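Two grippers, one bin, 289 picks

I spent most of June swapping grippers on the same arm and writing down what happened. I said in the spring that I would post the results when I had enough picks to say something, and now I do, so this is the long version.

The short version is that I am keeping the Vestergaard and selling the Vano, and that I was wrong about which one would be better at flat things.

The setup did not change between the two. Same KUKA arm, same gray metal bin, same controller box from Trurko, same program. The bin is clamped so it can't walk when the fingers push against a wall. I learned that one last year, when I lost a whole evening of data to a bin that had crept toward the back of the table.

For objects I used a box of 20 household items and toys. I wanted things with handles, things with bristles, things that are soft on one side and hard on the other. Blocks are in there too, mostly as a sanity check. If a gripper can't pick up a cube, there is no point trying the rest.

The Vano went on first. It is the lighter of the two and closes fast, and the documentation is good. The mounting plate fit without an adapter. I had it moving in an hour, which has never happened to me with any gripper before.

Then it started dropping things. The fingertips come to a fairly narrow edge, and on anything round the object turns in the grip as soon as the arm lifts. The ball was the worst. The plastic cup was nearly as bad, unless the fingers happened to come down across the rim. I raised the closing force in steps and it got better up to a point, and past that point the cup was getting dented and the ball was popping out sideways.

I tried rubber pads on the fingertips. They helped for one session and then peeled at the corners. I tried a different glue. Same thing, a little later.

The Vestergaard took most of a day to mount. The bolt pattern is different, so I needed an adapter ring, and the first one I had made was too thin to clear the connectors. The cable that comes with it is also shorter than I would like. I ended up rerouting the whole bundle along the arm and leaving a loop at the wrist so that it has slack at the end of its turn. If you are doing this yourself, move the wrist through its full range by hand at low speed before you tie anything down. I did it after, and cut 16 cable ties off again.

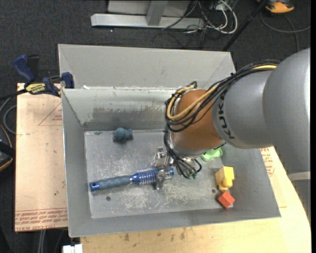
The hairbrush ended up as my favorite test object. It looks easy, but the weight isn't where you expect it, and the bristles give way under the fingers while the handle doesn't. A grip on the handle is firm but badly balanced. A grip on the head is balanced but soft, and the closing force that feels right for a block leaves the brush hanging loose. With the Vano I had the best luck on the handle, close to the head. With the Vestergaard either end worked, and I stopped caring where the planner chose to grab it.

I think the difference comes down to how much finger touches the object. It isn't about strength. On paper the Vano can squeeze harder. I never needed to go near the limit on either one.

Now the part I got wrong. I expected the Vano to win on flat objects lying against the floor of the bin, since its fingertips are so much thinner. A comb, a ruler, a playing card box. It should be able to get an edge under them. In practice it would catch the floor first, the force limit would trip, and the arm would stop and wait for me. The Vestergaard is thicker but has some give in it, and that turned out to matter more. It slides along the metal a little before it closes. My bin floor has the scuffs to prove it and I don't mind.

Corners are a problem for both. If something rolls up against the sloping wall, neither gripper can reach it well from straight above. I have the program tilt the wrist when the target is close to a wall, which works on the long sides and runs into the arm's own limits near the end it is mounted on. For now I push the object back toward the middle with a closed gripper and try again. It's slow, but it works more often than the tilt does.

A few words on the camera, as people asked last time. I am still using the Senelberg on a fixed mount. I tried moving it to the wrist for a while and went back. On the wrist you get a close look at the object but you lose it just before the grasp, when you would most like to see it, and the camera cable is one more thing to snag. The fixed view misses whatever the arm is covering. I can live with that, and I can recalibrate in a few minutes instead of half an hour.

The Trurko controller was fine. It froze 6 times over the whole month, always when I changed the gripper settings while the arm was still enabled. The fix is to not do that. I would like a warning on the screen, but there isn't one.

Out of the 289 picks I logged, the split between the two grippers isn't even, and I did most of the Vano picks first, when my grasp settings were worse. So take the comparison with some care. I went back at the end and ran the hairbrush, the cup and the ball again on the Vano with the newer settings. It did better than before, though still not as well as the Vestergaard, and the ball still popped out.

Price is the one thing that could change my mind. The Vestergaard costs a good deal more, and spare fingers are sold only in pairs with a long wait. If I were picking nothing but boxes and blocks I would buy the Vano again and save the money.

Next I want to try both kinds of fingertip on soft things – a sock, a sponge, a cloth bag – before the Vano goes in the mail. I also need to order a longer gripper cable, and a second adapter ring in case I crack this one.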